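The second life of a wicker chair

Wicker furniture has a habit of ending up in the spare room. It comes into the house for a conservatory, moves to a bedroom when the conservatory gets a proper sofa, and then stands in a corner with a dressing gown over it for years. A lot of it goes to the tip in the end with nothing much wrong.

The repair shop at Rostholm sees the chairs that get a reprieve. Last year it took in 492 pieces of woven furniture, most of them chairs, and it had a waiting list until April. The usual complaint is a seat that has started to sag, followed by loose ends along the arms where people pick at them while watching television.

The word wicker describes the way a piece is made. The material may be rattan, willow, cane or twisted paper, and it is worth finding out which you have before you go near it with a wet cloth. Rattan and willow will put up with damp. Paper will not, and a chair from between the wars is quite likely to be paper.

Most woven chairs are built in the same order. The frame goes up first, then the upright stakes, then the long weavers that pass over and under them. The border comes last. It hides the cut ends and takes most of the knocks, and a thick plaited one can use up a large share of the time spent on the whole chair.
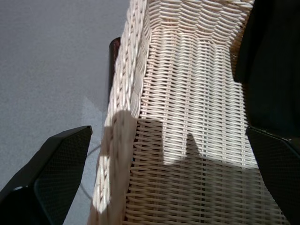 A pale woven chair in the sun, with its thick braided border.

On a border like this one, dust settles in the gaps between the twists. A soft paintbrush shifts it better than a vacuum cleaner. Halvorsen, the supplier that Rostholm buys its cane from, sells a special brush for the job, but a clean two-inch decorating brush does the same work. Go along the strands, then turn the chair over and tap the underside.

Sunlight is the other thing to watch. A chair by a south-facing window dries out, and dry strands snap when somebody sits down heavily. Turning the chair every few weeks evens out the fading. Moving it back from the glass is better still.

Repairs are priced by the hour. A few broken weavers on a flat panel might take an afternoon, and Rostholm charges £60 for that. A full new border is another matter, and the shop will tell you plainly if the chair isn't worth it. New strands also look too bright against old ones for the first year or so. Some owners ask for them to be stained. The shop prefers to leave them alone and let them darken.

If you are buying second-hand, press down on the seat with both hands and listen. A bit of creaking is normal, cracking is not. Look at the legs where the binding meets the frame, and check for small round holes with fine powder beneath them, a sign of woodworm.

The Rostholm shop is open for drop-off again from 11th November. Bring the chair dry, and bring any pieces that have come off it.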